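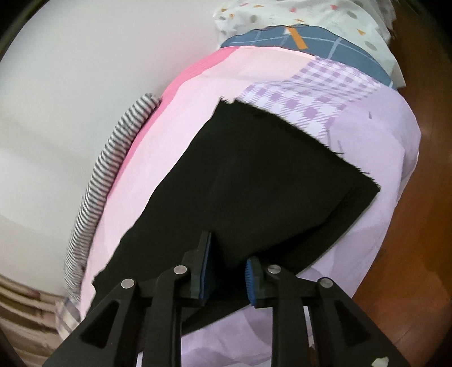
Folded fabrics on a wooden surface: black, pale lilac, light pink and a purple gingham.

Last updated: 22 July 2025

Fabric remnants get a second life in Wivberg

The sewing room in Wivberg has opened a sorting table for fabric remnants, and people from the town can now bring the pieces of cloth which they do not need at home. The table is in the front part of the room, near the windows, and it will stay there until the end of October.

The idea comes from Milovan Angelovski, who has been teaching sewing in Wivberg for two years. Before that he worked as a cutter in a small curtain workshop in Stedel. He told us that in the workshop the remnants were put in bags and taken away every week, and he always found it a pity.

"A piece as big as a tea towel is already a lot of cloth," he said. "You can make a pocket from it, or the back of a cushion, or a patch for the knee. People keep such pieces in a drawer for many years and then they throw them away when they move house."

The pieces are sorted first by type of cloth and only after that by colour. Cotton goes with cotton, and stretchy cloth has its own shelf. Plain and printed pieces may lie together in the same stack. Mr Angelovski says that checks and gingham are taken very fast, mostly by people who make patchwork covers. Plain black is also popular, for linings and for repairs of work trousers.

Torn or frayed edges are not a problem. In his opinion it is even better to leave the edge as it is, and the person who takes the cloth can cut it straight at home with a ruler. Loose threads can also stay. What he does not want is cloth with glue, paint or a strong smell. Very thin curtains are not accepted at the moment, as there is no more place for them.

Everyone who brings cloth is asked to wash it, dry it well and fold it flat. Ironing is not necessary. Small pieces should be put in a paper bag with the type of cloth written on it, if it is known. If it is not known, a question mark is enough and the people at the table will look at it.

Taking cloth is free for pupils of the sewing course. Other visitors pay 2 euros for a bag, and they can choose what they put inside. The money is used for needles, thread and the repair of the older sewing machines.

The room received its first larger delivery from Rasano, where a dressmaker closed her shop this spring after 27 years. Her boxes contained mainly cotton in pink and lilac colours, together with buttons and some zips. A part of this cloth is already promised to the school in Wivberg, which needs it for costumes.

In autumn Mr Angelovski would like to sew one large cover from the remnants, together with the pupils. It should have 40 squares and hang in the entrance of the library. The pattern is not decided yet. He has made two drawings, and both of them can be seen on the wall beside the sorting table, where visitors may write which one they prefer.

Cloth can be brought in the afternoon, during the normal opening hours of the sewing room. Larger amounts should be announced at the desk before. The entrance is from the yard, and bicycles can be left there.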